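Loment Desk First Aid Refill

The Loment Desk First Aid Refill is supplied by Plemonthorpe to schools, offices and small workshops that keep minor first aid items close to where people work. It is intended to supplement the main first aid cabinet on each floor and does not replace it.

Each refill contains 20 individually wrapped adhesive bandages, two rolls of gauze, one roll of paper tape and a printed contents card. Bandages are packed in the manufacturer's own wrappers, and the brand may vary between deliveries. All items are latex-free. Refills are supplied singly or in cartons of 117 for central stores.

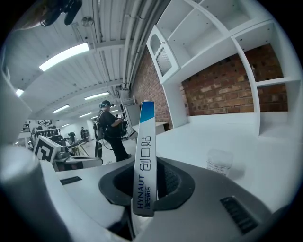 Cor Boersma writes that his department ordered the refill in September and found the wrappers easy to open with one hand, but that the contents card should be printed in larger type. He would also like the card to carry a line for the date of the last check.

Both changes have been made to the current card. Customers holding the earlier version may request replacements from the Moscombe office at no charge.

Storage

Refills should be kept dry, out of direct sunlight and away from radiators. A shallow desk drawer is suitable, provided that it is unlocked during working hours and that staff know which one it is.

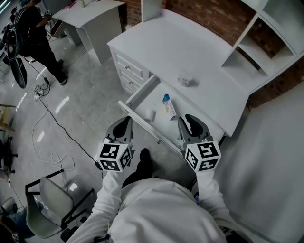
Expiration dates differ from item to item and should be read from each wrapper or box at every check. Plemonthorpe recommends a check once a month, with the result entered on the card. Supplies kept in a drawer should have space around them — a small box standing partly upright, as in the open drawer of the white desk, can be picked out without moving anything else. Stationery and food should be stored elsewhere.

Ordering

Item number: Loment 177
Minimum order: one refill
Annual contract: available to sites with up to 2,000 staff
Optional accessory: Eglītis drawer tray, white

Orders received by noon on Thursday are dispatched the same day. Questions about annual contracts should be addressed to Dace Dambrauskienė at the Moscombe office.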